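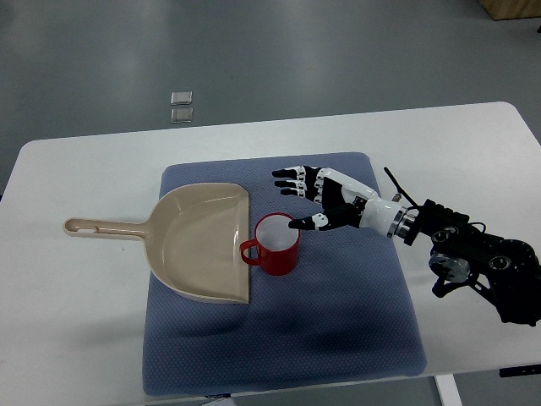

Clorkard: things from the table room

Clorkard is the ground floor of a former sewing workshop. We use the front as an office and the back as a table room, where most of the sorting, repairing and tea drinking happens. This gallery covers the everyday things that live there, with a line or two on each. It is mainly for people who share the building and want to know what can be borrowed, what should stay put and where it all goes afterwards.

The notes were written by Tõnu Lill and checked against the shelf list. Last updated Monday, May 6, 2024.

On the table

The white table
Rectangular, with rounded corners. It came from the Fidesar canteen when they changed their furniture, and it went through our door on its side with the legs off. Wipe it with a damp cloth and ordinary washing-up liquid. The scouring powder under the sink is for the sink.

The blue mat
Slate blue, padded, with a fine dotted surface. It stays in the middle of the table and is used for anything that might scratch the top or roll away. Shake it outdoors before wiping it. It can be rolled for storage but must not be folded, as the crease in the last mat never came out.

The red mug
Red outside and white inside, with a looped handle. One of a set bought at a market in August. It is a general mug and belongs to the room. If it is on the mat it is being used for something, so take another from the shelf for your tea.

The beige dustpan
Plastic, with a long handle, a wide flat lip and raised sides. The slot near the end of the handle is for hanging it up, and the hook is on the inside of the cupboard door. We keep this one for table work and clean crumbs, thread and paper scraps. A separate metal pan is used for the yard and should not come inside.

Cups and kitchen things

Mug shelf
Mugs go back on the lower shelf, rims up, handles to the right. Glasses are on the shelf above. Chipped mugs go in the box on the windowsill and are used for pencils or cuttings.

The tall teapot
Made by Grigaitė, a small pottery that sold from a stall near the station. The lid is a replacement and fits well enough if you hold it when pouring. It is too tall for the cupboard and lives on the draining board.

Tea towels
Linen ones for glasses, cotton for everything else. They are washed at 60 degrees with the aprons. Please hang them up after use, as a towel left in a heap smells by the next day.

Tray with two handles
Used for carrying cups to the front office. It fits through the connecting door only when turned lengthways, which has caught out several new people and one full milk jug.

Biscuit tin
Kept beside the kettle. Whoever finishes the packet buys the next one. There is a smaller tin behind it which contains fuses and picture hooks.

Washing-up bowl
Shallow, and a good size for soaking labels off jars. Rinse it before putting dishes in. The plug for the sink goes missing from time to time and is usually found in this bowl.

Brushes and cleaning

Hand brush, soft
Goes with the beige dustpan and hangs next to it. Wash the bristles in warm water once a month and dry them facing down. It was bought separately, and the two do not clip together.

Hand brush, stiff
For the doormat and the step. Painted with a green stripe on the handle so that it is not mistaken for the soft one.

Long broom
The head unscrews. If it starts to wobble, turn it a quarter turn and it will hold for another few weeks. There is a spare handle behind the cupboard.

Floor mop and bucket
The floor needs very little water. Wring the mop well and do the corner by the radiator last. Use the yellow cloth for the skirting boards.

Cloth drawer
Old shirts and pillowcases, cut to size. Cloths used with oil or polish should go straight in the lidded bin outside and should not be put back in the drawer.

Storage

Burorix cabinet
An office cabinet with 30 small drawers, numbered from the top left. Screws are at the top, then buttons, zips and elastic, with batteries at the bottom. Drawer 7 sticks. Lift it slightly as you pull and it will come out without spilling.

Shelf list
A ring binder with every item written on a line of its own. There are now 754 lines, and almost 3000 loose buttons which have a single line between them. If you break something, put a pencil line through the entry and leave the page in place.

Mat tube
A cardboard tube from a roll of carpet underlay, kept upright behind the door. The spare mats go in this with the dotted side out. Do not stand umbrellas in it.

Folding crates
Four large and two small. The small ones fit inside the large ones when folded, though it takes a bit of pushing. They may be borrowed for a weekend if you write your name on the sheet.

Hook rail
Screwed to the wall beside the cupboard. Aprons on the left, bags on the right. The end hook is loose and should carry nothing heavier than a scarf until it has been refitted.

String box
A shoebox with a hole in the lid for the loose end. Short pieces are kept in an envelope underneath and are used for tying up the tomatoes.

Looking after the room

Clear the mat first and put each thing back in its own place. Next brush the table towards the end nearest the window and collect the crumbs in the dustpan, holding the lip flat against the edge. Empty it into the kitchen bin. Wipe the table, let it dry and lay the mat again. Sweep the floor last.

Mugs should be washed the same day. The drying rack holds more than it seems to if the mugs are set at an angle.

Borrowing

Most things can be borrowed overnight. The table, the mat on it and the Grigaitė teapot stay in the room. Crates, trays and the long broom go out often, so look at the sheet first. Return things clean, and if a part is missing leave a note in the binder at the right page.

Offers of spare drawer handles for the Burorix cabinet are welcome. The ones we need have two screw holes and can be any colour. Leave them in the front office, in the dish by the post tray.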